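Clasgate Parish Letters: Transcriptions and Index

README for the second release

Summary

The Clasgate Parish Letters collection holds transcriptions of 463 letters written to and from households in the parish of Clasgate. The letters are private correspondence: news of births and harvests, requests for money, complaints about the post, and a good deal of gossip. They were transcribed by Annag Kinnear and Euan MacBrayne. The index was prepared by Leire Calvo, who also maintains this file.

The release is intended for local historians, family researchers and teachers. It may also be of use to those studying everyday written English and Scots.

Contents

letters.csv: one row per letter, with sender, recipient, place of writing, date as written, and full text.
people.csv: one row per named person, with spelling variants.
places.csv: one row per named place. Farms that no longer exist are marked "lost".
notes.txt: editorial notes, listed by letter number.

All files are encoded as UTF-8. Fields are separated by commas and text fields are enclosed in double quotation marks.

Origin of the letters

The greater part of the collection came from the Trindwood family papers. A smaller group of 39 letters was lent by Kenneth Rutherford, whose grandmother kept the post office, and these carry the prefix R in the letter number. The originals of the R group have been returned to the lender and cannot be consulted through the project.

The order in which letters were received has been kept in the numbering. It does not follow the date of writing, and users who need a date order should sort on the field date_est.

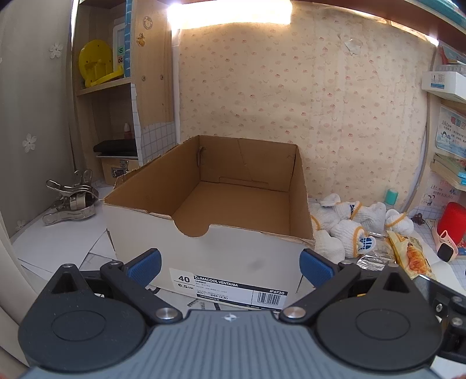 Where a letter bears no date, date_est gives the year judged most likely from the contents. The field date_basis records the grounds for that judgement, such as a postmark, a named event or the handwriting. An empty date_est means that no judgement was made.

Transcription rules

Spelling, capital letters and punctuation follow the original. Line breaks have not been kept. Words struck out by the writer are given in square brackets with the mark "del". Words that could not be read are shown as [illegible], with no attempt to supply them. Postscripts written in the margin are placed at the end of the letter.

Known faults

Letters 2 and 39 are incomplete; the second sheet of each is missing. Two women named Margaret Trindwood appear in the correspondence and could not always be told apart. In doubtful cases both person numbers are entered. Place names in the R group have not yet been checked against the parish map.

Use and citation

The transcriptions may be copied and adapted for any non-commercial purpose, provided the source is named. Please cite as: Kinnear, A. and MacBrayne, E., Clasgate Parish Letters, second release.

Corrections should be sent to Leire Calvo, quoting the letter number. Those received before the end of May will be included in the next release.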